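Last updated: December 16, 2023

Hard water and a new faucet finish

kettle_row
We moved to Nulcombe in October and the water here is far harder than what we had. The bathroom faucet is already spotted and there's a crust starting where the spout meets the base. Is a whole-house softener worth it, or do people just keep wiping? I got one quote from Arruda for 2000 installed, salt not included.

vnair
Get a second quote. Arruda did ours and the work was fine, but they sold us a bigger unit than two people need. Also ask where the drain line goes. Ours ended up crossing the laundry doorway and had to be moved.
Vasanthi Nair

pelham13
I wouldn't buy anything yet. I've lived here 13 years with no softener. Vinegar on the faucet once a month, new shower head when the old one clogs. The water heater is original and still going.

kettle_row
Does vinegar hurt the finish? The Mumier leaflet that came with ours says no acids at all.

pelham13
They all say that. Mine is plain chrome and it looks the same as the day it went in.

K Rajan
Plain chrome will take a short soak. Brushed gold or black won't, and I have seen the color go patchy after one night under a vinegar rag. If the leaflet says no acids and you want to keep the warranty, don't use them. Dry it with a towel after you brush your teeth and you won't get spots in the first place.

vnair
Nobody in my house is going to towel off a faucet.

K Rajan
Then get the softener.
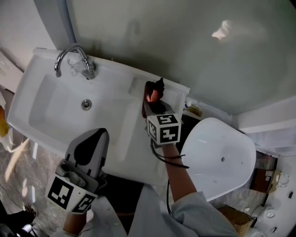 For the crust at the base, on chrome only: half vinegar, half water, on a strip of paper towel. Six minutes, then rinse well and dry. Do it 3 times if you need to – don't leave it on longer. Keep it off natural stone, it will etch. An old toothbrush gets into the gap at the back. No scouring powder.

pelham13
Six minutes does nothing on the stuff we have over in Skevbridge. I leave mine an hour.

K Rajan
Your faucet, your choice. I wouldn't tell someone with a new one to do it.

kettle_row
OK, ours is chrome in the small bathroom and brushed in the other, so I'll try the short soak on the chrome one and leave the brushed one alone. Still getting a second softener quote. vnair, what size did you end up with, and would you go smaller now?

vnair
I'll check the label tonight and post it. And yes, smaller.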